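작업 일지, 2019년 3월 16일
빨래 정리 팀 (동아리 로봇 Pato), 손 부분
쓴 사람: Damian Schwaiger

오전에는 지난번에 남긴 문제부터 했다. Pato의 손이 닫힐 때 서보가 끝까지 가지 않고 중간에서 떠는 문제다. 처음에는 전원이 약하다고 생각해서 전원 장치를 바꾸어 보았지만 같았다. 그다음에 혼을 풀고 다시 끼웠다. 혼이 톱니 한 칸 돌아가서 끼워져 있었다. 지금은 떨지 않는다. 나사는 아직 세게 조이지 않았으니까 다음에 만지는 사람은 먼저 확인해 주기 바란다. 드라이버는 서랍 두 번째 칸에 있다.

손가락 판은 새로 뽑은 것을 달았다. 구멍이 많은 모양으로 바꾼 이유는 무게 때문이었는데, 저울로 재니 기대한 만큼 가벼워지지 않았다. 그래도 천이 덜 미끄러지는 느낌이 있다. 느낌만 있고 숫자는 없다. 숫자를 만들려면 옛날 판으로 같은 시험을 다시 해야 하는데, 옛날 판은 금이 가서 못 쓴다. 파일은 Boridus 폴더에 있다. Boridus는 우리가 손 설계에 붙인 이름이고, Brunner는 집는 위치를 정하는 프로그램이다. 신입 부원들이 두 이름을 자주 바꾸어 말해서 한 번 더 적는다.

오후에는 양말 집기를 했다. 규칙은 작년 대회와 같게 했다. 책상 위에 양말 한 짝을 아무렇게나 놓고, 손이 내려가서 집고, 들어 올려서 상자 위까지 가면 성공으로 본다. 상자 안에 떨어지는 것은 아직 보지 않는다. 모두 67번 했다. 중간에 2번은 케이블이 걸려서 멈추었고, 그것은 실패에 넣지 않고 따로 표시했다. 이렇게 하는 것이 맞는지 나는 잘 모르겠다. 심판이 보면 실패라고 할 것 같다.

양말 종류에 따라 차이가 크다. 얇은 양말은 손가락이 책상을 긁기만 하고 천이 안 올라온다. 두꺼운 양말은 올라오는데, 대신 손가락을 너무 깊이 넣으면 아래 판이 천 밑으로 들어가지 못하고 위에서 누르는 모양이 된다. 그러면 닫아도 털만 조금 잡고 미끄러진다. 내려가는 높이를 조금 올려 보았더니 나아졌다. 높이 값은 621로 저장했다. 단위는 프로그램 안의 단위이고 밀리미터가 아니다. 이것 때문에 지난 학기에 손이 책상에 박힌 일이 있으니 꼭 주의할 것.

접혀 있는 부분을 노리는 것이 평평한 부분을 노리는 것보다 좋다. Brunner는 지금 양말의 가운데 점을 고르는데, 양말이 길게 구겨져 있으면 가운데가 꼭 좋은 자리는 아니다. 주름이 있는 자리를 찾는 기능을 넣고 싶지만 4월 예선 전에 될지 자신이 없다. 안 되면 가운데에서 발목 쪽으로 조금 옮기는 간단한 방법으로 간다. 다만 카메라 화면에서 어느 쪽이 발목인지 프로그램이 구별해야 한다. 발가락 쪽은 둥그니까 윤곽으로 될 것 같다.
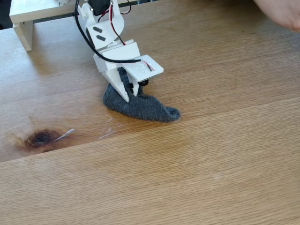

진회색 양말에서는 손가락 끝이 위에서 파고들어 가운데에 주름이 생긴다. 이 주름을 아래 판하고 같이 물어야 하는데, 판이 들어가는 각도가 아직 마음에 안 든다.

이 부분을 Balent 팀 메일 목록에 미리 올렸더니 답이 왔다. 각도를 고치기 전에 닫는 속도부터 줄여 보라고 한다. 자기들도 수건으로 할 때 각도만 며칠 동안 만졌는데, 속도를 반으로 하니까 천이 판 위로 따라 올라왔다는 것이다. 그리고 얇은 양말은 손가락 끝에 고무를 붙이지 않으면 어렵고, 고무는 자주 갈아야 한다고 썼다.

속도는 생각하지 못했다. 프로그램에서 한 줄만 바꾸면 되니까 다음에 이것을 제일 먼저 한다. 고무는 조금 더 고민하고 싶다. 규정에 손의 재료 제한은 없지만, 고무가 천에 붙어서 놓을 때 안 떨어지면 또 다른 문제가 된다. 어쨌든 작은 조각으로 한 번 붙여 보는 것은 나쁘지 않다.

케이블 이야기. 검은 굵은 케이블이 손 앞으로 한 바퀴 돌아서 내려온다. 멈춘 것은 다 이 케이블이 걸렸을 때였다. 뒤쪽으로 돌리면 손목이 돌 때 당겨지고, 앞에 두면 걸린다. 길이를 줄이는 것이 답 같지만 커넥터를 다시 만들어야 한다. 빨간색과 검은색 가는 선도 느슨해서 같이 묶는 것이 좋겠다. 묶을 때 서보 쪽은 여유를 남길 것.

다음에 할 일
닫는 속도를 반으로 하고 두꺼운 양말부터 다시
혼 나사 조이기
손가락 끝에 고무 조각 시험
케이블 길이 재고 커넥터 주문
멈춘 시험을 실패로 볼지 회의에서 정하기

책상에 양말 실밥이 자꾸 떨어진다. 카메라가 가끔 이것도 양말로 본다. 시험 시작 전에 한 번 닦고, Brunner에서 작은 덩어리는 버리게 최소 크기를 올려 두었다. 바꾼 값은 설정 파일 맨 밑에 적었다.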